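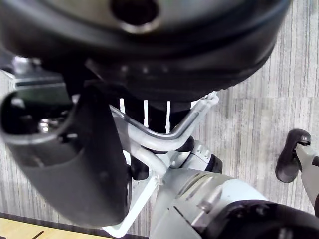
The shed clear-out at Gromthorpe has reached the stage where everything left is either too heavy to carry or too mysterious to throw away. Walter Giraldo, who drew up the rota and then put himself down for tea, had promised us one morning's work. That was in January. We have since filled 14 sacks, argued over most of them and taken two back indoors. The current bone of contention is the big black rounded thing sitting over its silver tubular frame, with a dark hole near the top and a pale shine along the upper curve. Hernán Condori is sure it is part of something. Arnulfo Mosquera agrees, but wants it known that he said so first. The bent tubes make a sort of cradle, and Laimutė Jankauskaitė would like them for her sweet peas if the rest goes.

Before anyone turns up with a hacksaw, the rule is that things stay in one piece until the next meeting. We made this rule after the standard lamp, and those who were there will remember the standard lamp.

Elsewhere the news is better. The long shelf is back on the wall and has stayed there for a whole fortnight, a personal best. The paint tins have been sorted into those with paint in them and those with a skin, a dead moth and a hopeful label. Vitória Serrano took the second lot to the tip and came home with a birdcage, so we are down 21 tins and up one birdcage. She says it will be useful. It is on the long shelf.

The sale table at the spring open day will be stocked from whatever survives. Last year's raised £79, most of it from Walter buying back his own deckchairs, and we hope to do better without relying on him. Prices will be on string tags this time. The sticky labels came off in the drizzle and one visitor left with a very good teapot for 50p.

If you have lent anything to the shed over the years – and a surprising number of you have – please come and claim it before the end of the month. Unclaimed so far: a left-handed pair of shears, half a croquet set, a box marked FLUDURA with nothing in it, and a rolled-up rug that we have agreed not to unroll. Bring gloves, and something to carry things in.

The kettle goes on at half past ten. Biscuits are by the door, next to the pile for keeping. The pile for the tip is on the other side and looks much the same, so do ask before you put anything down.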